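November 14, 2022. Pevine sim, teleop demos, wrist view

Recorded 44 demos of the red object pick with the hand controller before lunch, 8 thrown out. Most of the bad ones are mine: trigger closed while the wrist was still rotating. Cekix logger dropped its connection once and had to be restarted. Episode numbering picks up at 2845.

Control rate is 20 Hz. At that rate the last bit of the approach feels laggy, and I tend to overshoot and come back. The correction shows up in the action trace as a small hook.
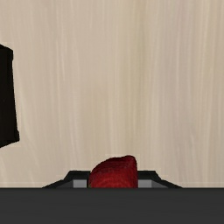
Tried halving the translation gain near the table. The hook mostly goes away but the approach gets slow, and the slow part will dominate the training set unless we trim idle steps. Trim threshold is still the Sopacua default, probably too loose.

Wrist view alone is poor for judging height. I kept the side view open on the second monitor while driving. The policy will not get that view, so worth a run with it closed.

To do: replay the kept demos open loop, check gripper timestamps against the Emell export.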